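9 May 2025

Jurcombe students teach robot arm to pick up and place blocks

Students in the after-school robotics club at Jurcombe Technical High School have spent the spring semester training a robot arm to handle small objects, and they will show the results to families at the end of the month.

The club started the project in January with one arm, which the students named Aria. It has a two-finger gripper and a small camera mounted near the wrist. The school bought it with a $600 grant from the Wunura Education Fund and money left over from last year's competition budget.

Members work in teams of 3. One student guides the arm by hand controls, one resets the objects on the table and one keeps the log. Each team was asked to record 100 tries at its assigned task. The recordings are then used to train a program that moves the arm without a person at the controls.

"The first week was mostly us bumping into things," said Yiğit Keskin, a junior who keeps the club's log. "You have to go slower than you want to. If you rush it, the program learns to rush it too."

Tasks this semester include stacking cups, sorting bottle caps by color and moving a straight four-segment block on and off different surfaces. The block task has been the hardest, according to the teams, and they have tried it on a tray, on a cutting board and on a white appliance with a deep dark well.

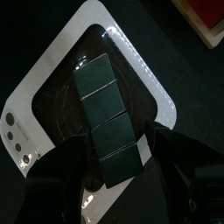
The gripper's fingers on either side of the green block during work on the block task. Robotics club, Jurcombe Technical High School.

Club adviser Zuzana Kratochvíl, who teaches physics and computer science, said shiny surfaces have caused the most trouble. Glare shows up in the wrist camera's pictures, and a program trained on one tabletop often does poorly on another. The students now change the lighting and the position of the objects between tries.

"They worked that out from their own logs," Kratochvíl said. "I had told them to keep everything the same, and they came back and said we should be mixing it up."

The club meets twice a week for 45 minutes in Room 12. Students who want to join in the fall do not need programming experience. Sign-up sheets will be outside the main office through the last week of classes.

At the family night, visitors will be able to try the hand controls and watch Aria attempt the cup and block tasks by itself. The teams will also have their logs out on the tables. Admission is free, and students from the middle school are welcome with an adult.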